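What Is a Share, and Why Would Anybody Buy One?

Suppose you and a friend want to open a lemonade stand. You have a good recipe and a nice shady corner, but you don't have a table, a pitcher, or a single lemon. All of that costs money, and your piggy bank is looking rather thin. What can you do?

Well, one thing you could do is ask other people to put in some money at the start. In return, each of them gets to own a little piece of your stand. If the stand does well, their piece becomes worth more. If it rains all summer, their piece becomes worth less, and they might not get their money back at all.

That little piece is called a share, and grown-up companies have been selling them for hundreds of years.

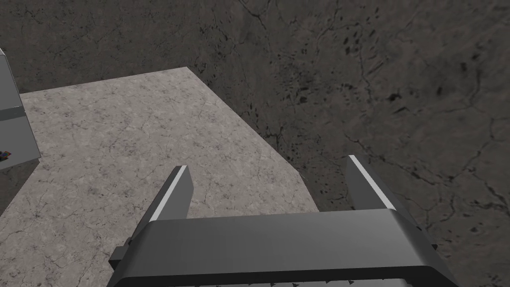 Let's try it with a bigger business, so you can see how the numbers work. We'll go to the town of Tindall, where Barry Sugden makes kites. His kites are wonderful – long tails, bright colors, the kind that pull so hard you have to dig your heels in. Everybody wants one, but Barry makes them all at his kitchen table, and he simply can't keep up. He would like a proper workshop, and he calls his new company Trostum Kites.

Barry splits his company into 900 shares. That means the whole company, every spool of string and every pair of scissors, is divided into 900 equal pieces. He keeps most of them for himself and offers the others to people in town for 8 dollars each.

Along comes his neighbor, Nigel Garside. Nigel likes kites, and he has been saving up. He thinks it over for a good long while (Nigel thinks everything over for a good long while) and buys two shares. That costs him 16 dollars. Now Nigel is a shareholder. He can't walk into the workshop and carry off a kite whenever he likes, but a small part of the company does belong to him, and when there is a big decision to be made he gets to vote on it. He gets one vote for each share, so that's two votes for Nigel.

Now, how does Nigel hope to get something back? There are two main ways.

The first way is called a dividend. When a company has sold its kites and paid all its bills, the money left over is called profit. Barry can use the profit to buy more cloth, or he can share some of it out among everyone who owns a piece. If he decides to pay one dollar for every share, Nigel gets two dollars. It isn't a fortune, but he still has his shares, and there may be another dividend next year.

The second way is to sell the shares to somebody else. Say that by September the kites are flying out of the shop (sorry, I couldn't resist) and lots of people wish they owned a piece of the company. Somebody might offer Nigel 11 dollars for a share that cost him 8. If he says yes, he has made three dollars on it.

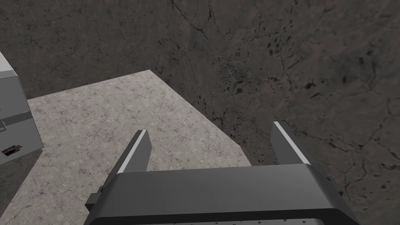

But prices go down as well as up, and I would like you to remember this part even if you forget all the rest. Maybe another company, Jostora, starts selling kites that are cheaper. Maybe there is hardly any wind all spring. Then people may only want to pay 5 dollars for one of Nigel's shares, or they may not want it at all. Putting your money somewhere in the hope that it will grow is called investing, and the chance that it might shrink is called risk. You can't take one and leave the other at home.

This is why careful investors don't put all their money into one company. Nigel might buy a share or two in a bakery, a few in a bus company, and keep some savings in the bank as well. If the kites have a bad year, the buns might have a good one. Grown-ups call this spreading the risk.

Words to remember

Share: one of the equal pieces a company is divided into.

Shareholder: a person who owns one or more shares.

Profit: the money left after all the bills are paid.

Dividend: a part of the profit that is paid out to the shareholders.

Risk: the chance that you could lose some or all of your money.

Something to try at home

Make up a company of your own. Give it a name, decide what it sells, and draw a fancy certificate for each share. Then ask your family how much they would pay for one, and why. You may find that your grandmother asks much harder questions than you expected!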